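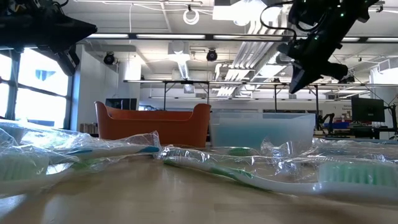
Unit 5: Plaque, Brushing and the Gum Line

Grurberg School of Community Health
Course handout, September term

Students are expected to have read this handout before the seminar. Terms marked in the glossary may appear in the written paper.

1. Plaque
Plaque is a soft film of bacteria that forms on the teeth throughout the day. The bacteria feed on sugars and release acid, and the acid draws minerals out of the enamel. Plaque left in place hardens into tartar, which a brush cannot remove.

2. Brushing technique
Patients should brush for 2 minutes, twice a day. The bristles are held at an angle to the gum line and moved in short strokes with light pressure. Hard scrubbing wears the enamel near the gum and can cause the gum to recede. A soft brush is suitable for most adults.

3. Between the teeth
A brush does not clean the surfaces where teeth touch. Floss or small interdental brushes are used there - once a day, preferably in the evening.

4. Written work
Prepare a one-page leaflet for adults who have not seen a dentist in several years. Reading for the next unit begins on page 66 of the course reader.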